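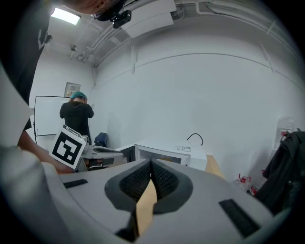 Is it worth lining the bottom of the office microwave with cardboard to catch the spills? Leave the cardboard in the recycling. It soaks up soup, goes soft, starts to smell by the second day, and if someone runs the microwave for too long it can scorch.

I ask because the tip has gone round the second floor again, this time with a link to the Jirby splatter mat, which promises 200 uses and a "fresher kitchen". I remain to be convinced. We bought the Nodance cover last June on much the same promise and it lives on top of the cupboard, where people put it after the steam hole clogged.

Unathi Maluleke swears by a bowl of water with a slice of lemon, three minutes on full, then a wipe with the door left open for a bit. I tried it expecting very little. The splashes on the roof did come off, though the brown ring near the hinge needed washing-up liquid and some elbow work. The lemon seemed to do nothing that plain water didn't.

So: put a plate over your food, wipe up while it's still warm, and leave the door ajar afterwards if you've heated fish. Complaints about fish to extension 3061, please, and not to me.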